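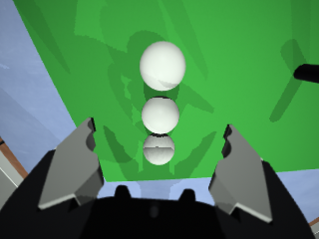 Three white balls on green.

Thursday, September 3, 2020

Lerkico reopened its dining room in March with a shorter menu, and I finally got a table last night. It's on Briggs Street, two doors up from the old bakery. I ordered the lamb shoulder with white beans, and a side of charred cabbage.

The lamb was good. It came apart with a fork and the beans had kept their shape. The cabbage needed salt. 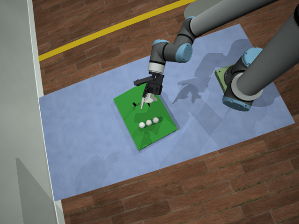
Service was slower than I remember, but there were only 4 tables going and one person on the floor. Bread is extra now. I'd still order it, mostly for the cultured butter.

Dessert was a lemon tart with a thick crust. I left half the crust.
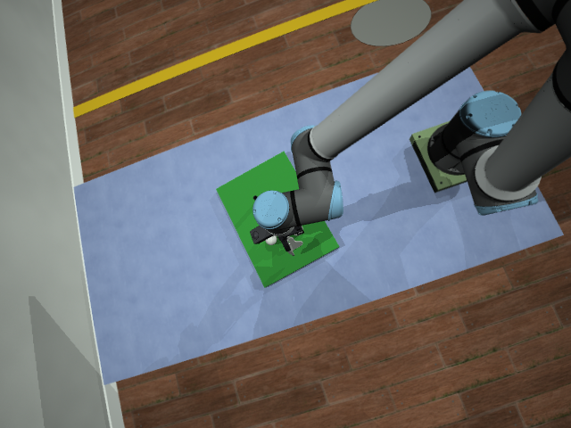 The wine list is down to six bottles, all local. I had a glass of the Prukum white, which was dry and a bit flat in flavour. Next time I'll try Sitow across the road, where they do a fish soup on weekends.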